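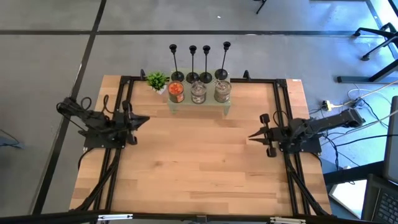 The Stunitz Exhibition Hall will reopen to hirers in August, following the completion of work to its main floor and east entrance. The hall has served the district as a venue for trade shows, livestock sales, concerts and indoor sports, and the board of the Stunitz Hall Association wishes to thank its regular hirers for their patience while the building was closed. Exhibitors are reminded that the hall supplies bare floor space only. Tables, stands and display furniture must be brought in by the exhibitor, and this includes smaller pieces such as the low green platform standing toward the far edge of the wooden tabletop. All such items should be entered on the equipment form, with their dimensions, before the hall's floor plan is drawn up.

**The main floor**

The old floor was laid in sections over a number of years and had become uneven along the north wall. It has been taken up in full and replaced with a single level surface. The main hall now holds 3000 persons standing, or 734 at tables for dinners and prize-givings. These limits apply to all events, including those organized by the Association itself, and cannot be varied on the day.

Floor anchors are no longer permitted. Hirers who have used them in the past should speak with the hall office about weighted bases, a limited number of which may be borrowed without charge.

**The side rooms**

The building now has 6 rooms available for separate hire. The two largest, the Asante Room and the Tuson Room, may be joined by folding back the partition between them. When joined, they seat 504 in rows. The Asante Room has its own kitchen and may be booked for evening functions while a show is in progress in the main hall. The Tuson Room does not have a kitchen, and food may be served there only when both rooms are hired together.

The remaining rooms are suited to meetings, judging and storage during shows. Keys must be signed for at the office and returned the same evening.

**Access and deliveries**

Heavy goods should be brought through the east entrance, which has been widened and fitted with a new roller door. The door is operated by hall staff. Deliveries are accepted from 7 a.m., and vehicles must be clear of the yard one hour before an event opens to the public. The west doors are reserved for visitors and may not be used for loading - this rule will be applied more strictly than it was before the closure.

**Catering**

The contract for the public café has been awarded to Pasta, which will serve hot meals and refreshments on all show days. Hirers of the main hall may continue to engage their own caterers for private functions, subject to the usual insurance documents being lodged with the office.

**Bookings**

Dates held by annual hirers before the closure have been carried forward. Written confirmation is required for each of them, and any date left unconfirmed at the end of August will be released for general hire. The revised scale of charges and the equipment form are available from the hall office between 9 a.m. and 4 p.m.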